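Filed under: Gridiron / Numbers

Analyn Tagle: Grellow's pass defence after February, a thread

1/ Coverage first. Grellow allowed 3731 passing yards last season. The total is poor, but the split by formation is worse.

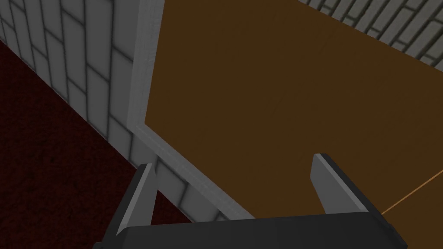
2/ In base personnel they held up. In nickel, the slot corner gave up 134 yards to Parari alone, nearly all on crossing routes behind the linebackers.

3/ The linebackers drop too deep on third and long. Jiladton spotted it by the second quarter and threw underneath for the rest of the game.

4/ Pass rush: 27 sacks, 16 of them from a four-man front. The blitz added little and left the safeties in single coverage.

5/ I'd keep the front as it is and spend on a slot corner. A second safety can wait a year.

6/ Shin run the same scheme with quicker linebackers and don't have the problem. Their third-down tape is worth watching before the draft.

7/ Run defence tomorrow, if I finish charting it.

Related posts
Parari's crossing routes, charted
Jiladton: who replaces the left tackle?
Shin's third-down defence
Punting from midfield, again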